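# Bunmont Opens Orders for Parna, a Tabletop Robot Kit That Plays Board Games

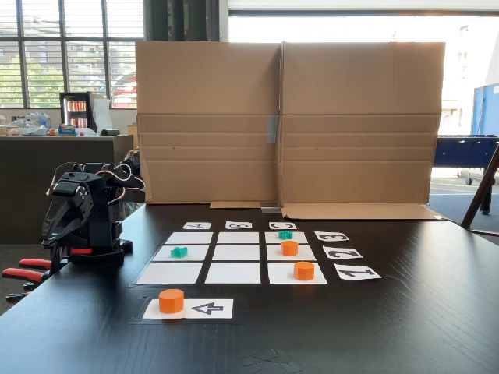
Bunmont is taking orders this August for Parna, a desktop robot arm kit that lets students, hobbyists and curious families teach a robot to play simple board games. The arm clamps to the edge of an ordinary table, and the game goes down right in front of it.

The starter game is a three-by-three grid of plain cards, with letters for the columns and numbers for the rows, so every square has a name. Green pieces play against orange ones. A card with an arrow on it marks the spot where a piece waits for its turn, and you can lay the whole thing out in a couple of minutes with paper and tape.

"We wanted people to see a robot think about something they already understand," said Archana Bhatia, who leads the Parna project at Bunmont. "Everybody knows three in a row. When the arm reaches for C3 and you realize it's blocking you – the whole room leans in!"

Parna runs on Prullico, Bunmont's free teaching software. Users record moves by guiding the arm by hand, then play them back, fix the ones that miss and try again. The finished moves can be called by square name, from a script or from the keyboard.

The kit went out to 191 early users this spring, and they sent in nearly 700 comments. Many asked for printable boards, so the software now comes with 2 more games and blank templates for people who want to make up their own rules.

A second package, Meng, adds game piece files for 3D printers and a set of lesson plans for middle school and up. Existing Parna owners can add it at any time.

The first production run is 263 kits. Orders ship in the order they are received, and the full assembly guide is free to read on the Bunmont website before you buy.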